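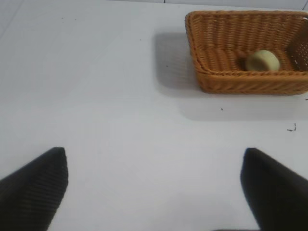
What we set out to do

Our project for the spring term was teaching the arm, which our group named Clollo back in March, to pick small things out of a basket on a white tabletop and set them down beside it. It sounds like a small job, and we thought so too until we started! Rahel Danzer wrote most of the motion code, Zachary Nguyen looked after the gripper, and I (Canan Tatlı) did the labeling and, as you can tell, most of the talking.

What gave us trouble

The woven basket was my idea, and I still like it, though the rim is thick and Clollo had to learn to come in from higher up than we first planned. Shadows were the other headache. With the light coming from one side, the basket throws a wide soft gray patch over the table, and our first program kept treating that patch as part of the basket. Rahel spent 2 long afternoons on it (with a lot of tea) before she got the edges sorted out.

Where we are now

We have recorded almost 200 tries, and 14 of them still need labels. Next we want to move the basket between tries and see how the code copes.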